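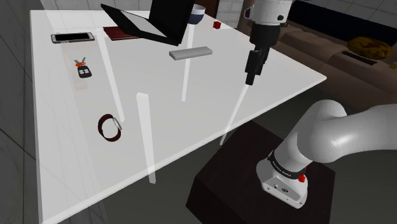 According to Giorgia Carbone, a person who has never steered an arm by remote control should begin with a task they could do half asleep. New operators at Guda are asked to pick up one small object and put it down elsewhere on the table, and they repeat this 47 times before anything harder is set.

"The first 29 are generally of little use," she said. "People hurry, and the arm copies the hurry."

Evander Menzies took a different view of the early attempts. He keeps them – mistakes included – and marks each one by hand. "A poor grasp that is put right teaches more than a clean one," he said, adding that the present set holds 701 attempts by 4 operators.

Both agreed that practice in simulation should come first. Asked whether guiding the real arm by hand would then be dropped, Ms Carbone said it would not. "You learn the weight of it that way."

The next group begins on Mon 13 November.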